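Teaching Prizes, and the Matter of the Plaques

The Cattaneo School handed out its annual teaching prizes on 15th June, in the larger of the two lecture halls, with the air conditioning set to its usual position of off. There were 47 nominations this year, submitted by students in both degree programs and read in full by the selection panel, including the one written entirely in capital letters.
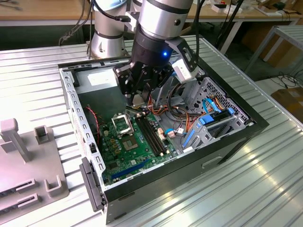

The large-course prize went to the instructor of Introduction to Public Budgeting, a class that enrolled 356 students and still, according to the nominations, managed to return papers before the next one was due. Several students praised the first lecture, in which a national budget is opened up much like a desktop computer laid on its side with the panel off, wires and all, and everyone is invited to look for the part that costs the most. The course meets at eight in the morning. Attendance in December was described by one nominator as "voluntary but weirdly high."

The small-seminar prize was won by Water Law and Its Discontents, which had nine students and, by the end of term, nine opinions about a single reservoir. The panel noted the quality of the written feedback. One student reported getting back more words than he had turned in and has asked whether these might count toward his thesis. 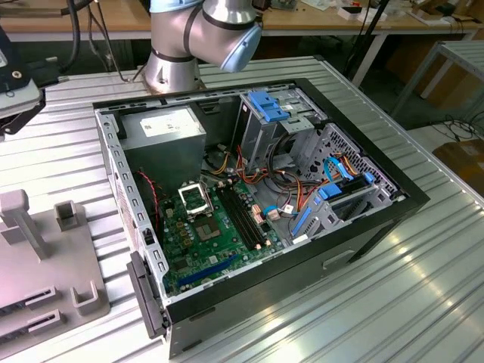

Each prize carries $1,400 from the Ostent Fund, payable in the fall once the form has been signed by the three offices that sign it. Winners may spend the money on research, travel or books. Last year's small-seminar winner spent it on a chair, which the fund ruled to be research after a short exchange of letters.

An honorable mention goes to the Omov language program, whose instructors were nominated as a group and declined to be separated. They will share a plaque, which will hang in the second-floor corridor until someone needs the hook. 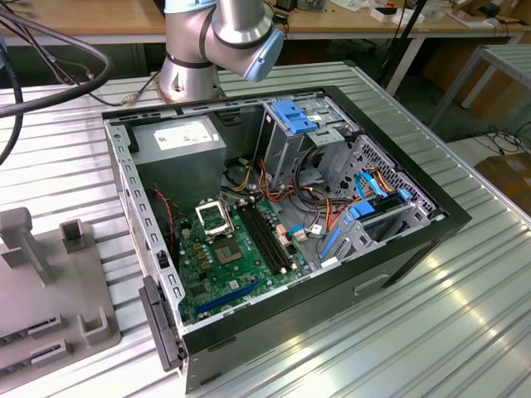 Nominations for next year open in December through Vimport, the same site used for course registration, so please allow time. Letters are limited to 60 lines. The panel reads past the limit but does so with a certain expression. Current students and graduates of the last two years may nominate; instructors may not nominate themselves, a rule that was added recently and that we will leave at that.

Both winning lectures will be repeated during orientation week. Coffee will be served after the first one only.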